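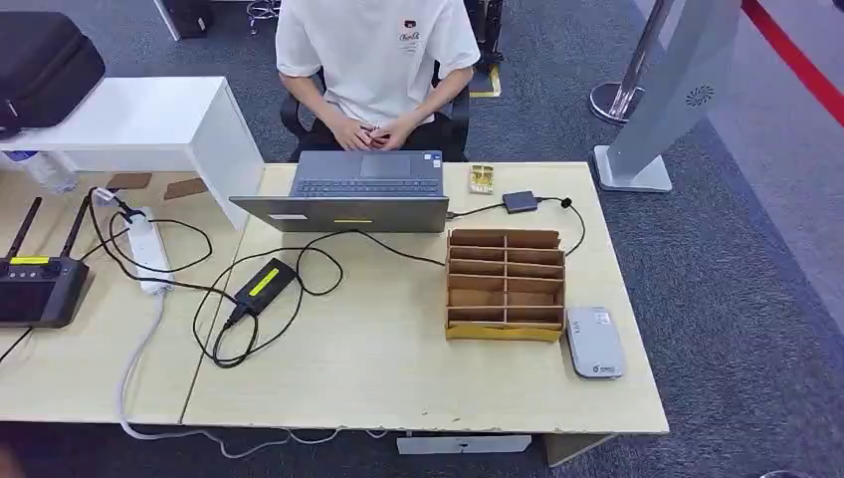
USUTURA (07/02/2020): Shares on the Usutura exchange ended slightly lower on Friday's rate decision being pushed back, with the main index slipping 8 points to 3704 as gains in utilities failed to offset weakness in shipping and food stocks.

Turnover was thin. Volume in the main market fell below the average for February, and dealers said most large accounts stayed out ahead of factory output data due later in the month. Decliners led advancers for much of the session, though the gap narrowed in the last hour.

Fikau, the freight operator, was the heaviest drag on the index. The company said fourth-quarter operating profit fell 15 percent from a year earlier on lower container rates and higher fuel costs. It kept its full-year dividend unchanged but gave no guidance for the first half. Food processor Mushi also closed down after it delayed the opening of a second packing plant, citing slow delivery of refrigeration equipment.

Power supplier Prokora moved the other way. The stock rose for a third straight session after the regulator approved a new grid tariff, which takes effect at the start of the next billing year. The tariff had been expected – the company included it in its November outlook – but the approved level was at the upper end of the range under review.

The small-cap index was little changed at 2291. Trading there was concentrated in building suppliers, where several companies report next week.

In the bond market, yields on ten-year government paper edged down as buyers returned to longer maturities. The yield curve flattened slightly. Short-term money rates were steady, and the central bank carried out no open market operations.

The currency was unchanged against the dollar in late dealing. Exporters sold dollars early in the day, and importers took up most of the supply by midday.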